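Call for participants: home study of package label reading

Trastmont Label Research, Wullodley office
Posted November 2021

Trastmont is recruiting adults for a home-based study of how people read the labels on packaged food and drinks. The study covers nutrition panels, ingredient lists, storage instructions and date marks. Results will be used to prepare layout guidance for small producers who design their own packaging.

We plan to enroll 200 participants. An earlier round in August enrolled 181 and was limited to single-language labels. The present round adds labels printed in two or more scripts, and labels applied to curved or flexible surfaces. People who took part in August may not enroll again.

What participants do

The study runs for seven weeks. Each week you receive one parcel containing several packaged items and a printed answer booklet. You read the labels in the order given in the booklet, at home, under your normal room lighting, and write down the information requested. Typical tasks include finding the net contents, finding the serving size, copying a date mark and stating whether a named allergen is listed. Start and stop times are entered in the booklet for every task.

One session takes 40 minutes or less. Sessions may be done at any hour, but a session that has been started must be finished the same day. Labels may be turned, flattened or held closer to the eyes as you would normally do. Magnifiers and phone cameras may be used only in the weeks where the booklet allows them.

You are not required to eat or drink anything. Items may be kept after the booklet for that week has been mailed back.

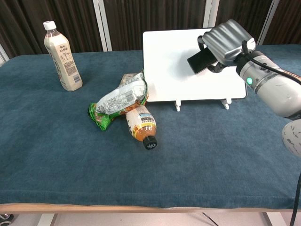
Bottled drinks and a snack bag on a cloth-covered table.

Rigid and flexible packaging are scored separately. Text on a bag shifts and folds with handling, and reading times for the same type size can differ a good deal between a bag and a bottle. For this reason the booklet asks you to note how each item was held - flat, in one hand or in both - before you write the answer.

Who can take part

You may apply if you:
- are 18 or older
- live at an address in the Wullodley or Drevby delivery area
- read English well enough to follow written instructions
- buy packaged food for yourself or your household at least once a week
- can receive a parcel and return a booklet every week of the study

Corrective lenses are acceptable and should be worn as usual. We particularly want applications from people over 65, and from people who regularly read Chinese, Spanish or Korean in addition to English. Reading a second language is not a condition of enrollment.

You may not apply if you work in packaging design, food labeling or food inspection, or if another person at your address is already enrolled. Applicants with a severe food allergy should state this on the form. Parcels are sealed, but we cannot guarantee that outer surfaces are free of allergens.

Payment

Participants who return all booklets receive $239, paid by check or bank transfer after the final booklet has been logged. Those who withdraw early are paid for each completed week in equal parts. Return postage is prepaid. Payment does not depend on the accuracy or speed of your answers.

Data handling

Booklets carry a participant number and no name. The list linking names to numbers is held separately at the Wullodley office and is destroyed when payments are complete. Reading times and error rates are reported for groups only. You may withdraw at any point without giving a reason, and you may ask for your booklets to be removed from the data set up to the date of your final payment.

Double entry and scoring of the booklets are done by Chambi, a data services contractor, which receives participant numbers only.

How to apply

Request the screening form by mail or at the front desk of the Wullodley office. The form is two pages and asks for age band, languages read, use of glasses or contact lenses, and allergies. Incomplete forms are returned once for correction. Places are filled in order of receipt within each age band, and a waiting list is kept for bands that are full.

Applicants who are accepted receive a consent form and a short practice booklet. Both must be returned before the first parcel is sent.

Questions about eligibility and scheduling: Hortensia Huamán, participant coordinator
Questions about methods and data: Yuzhen Zou, study lead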